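Chapter 6
Clean Enough? Beliefs and Evidence in Household Laundry

By the end of this chapter you should be able to:
tell apart a washing habit from a washing need
explain why survey answers about laundry are often unreliable
judge a claim on a detergent packet or in a magazine column

Key terms: soiling, wash frequency, self-report, fibre wear, recall error

6.1 What everyone seems to know

Ask people how often bedding should be washed and most will give you an answer at once. Once a week, they say, or once a fortnight if you live alone. Ask where the number came from and the answers get much thinner. A mother said it. It was in a magazine. It was on the box.

We begin with this question because it is a good test of how household advice gets made. The advice sounds like science, and some of it may rest on science, but a good deal has been passed from hand to hand for so long that its source can't be found. A student who wants to work in textiles, housing or care should be able to tell which sort is which, and should be prepared to find that the confident sort is often the weaker.

Take the word "dirty". A cloth can be dirty because it is stained, because it smells, because it carries skin and dust, or only because it has been lying about. These are four different conditions, and they call for different treatment. The last calls for none at all, except perhaps folding. Yet in most homes all four end up in the same drum at the same setting, and the reason usually given is that it's easier. That may be true. It is a poor basis for a rule. 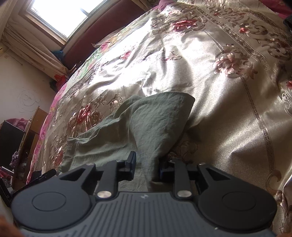

Figure 6.1 A wrinkled green cloth on a satin bedspread. Creasing alone is no guide to whether a fabric needs washing.

6.2 The Bonddale survey

One study that turns up again and again in teaching notes is the Bonddale survey, led by Loukia Economou. It covered 128 households in one town and asked each of them, by post, how many loads they washed in a week and what made them decide that an item was ready for the machine. The headline finding was that 74 per cent of replies named a fixed day or a fixed number of wears. Only a minority said they looked at the item, or smelled it, and then decided.

It is a neat result, and it has been made to carry far more than it can bear. The survey was sent out in February, when heavy bedding and damp weather change what people wash and how they dry it. It was filled in by whoever opened the envelope, who may or may not have been the person doing the laundry. And it asked people to remember. Anyone who has tried to recall last week's meals will know how well that goes.

Mỹ Mai went back to 20 of the same homes and asked them to keep a written diary, load by load. Her diaries recorded almost 40 per cent fewer loads than the same people had claimed by post. She was careful about what this meant, more so than some who have quoted her. A diary can change behaviour too. If you must write down every load, you may put off the small ones. So we have two figures for the same homes, and no good reason to trust either of them fully.

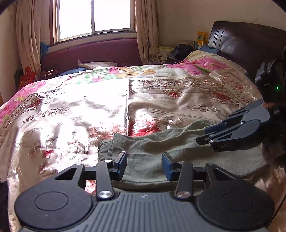
What neither study measured was the state of the fabric itself. No one weighed the lint or tested the strength of a sheet before and after a year of weekly washing. This is a large gap. Each wash rubs fibres against each other and against the drum, and satin weaves, with their long loose threads on the surface, tend to show it sooner than plain ones. Somebody who washes a satin cover every week out of habit is paying for that habit in wear, whatever the benefit may be.

6.3 Who is giving the advice?

Consider two products we will return to in section 6.5. Trornix, a detergent, tells buyers to wash "little and often". Seol, a fabric spray, tells them to wash less and freshen between washes. Both statements are printed with great certainty. Both happen to lead to more of the product being used. That doesn't make either of them false – a seller can be right – but it should make you ask what was tested, on which fabric, and against what.

Activity 6A
Find the care label on three items of bedding at home. Write down what each label says about temperature and what it says about how often to wash. Compare your notes with a partner's before reading on.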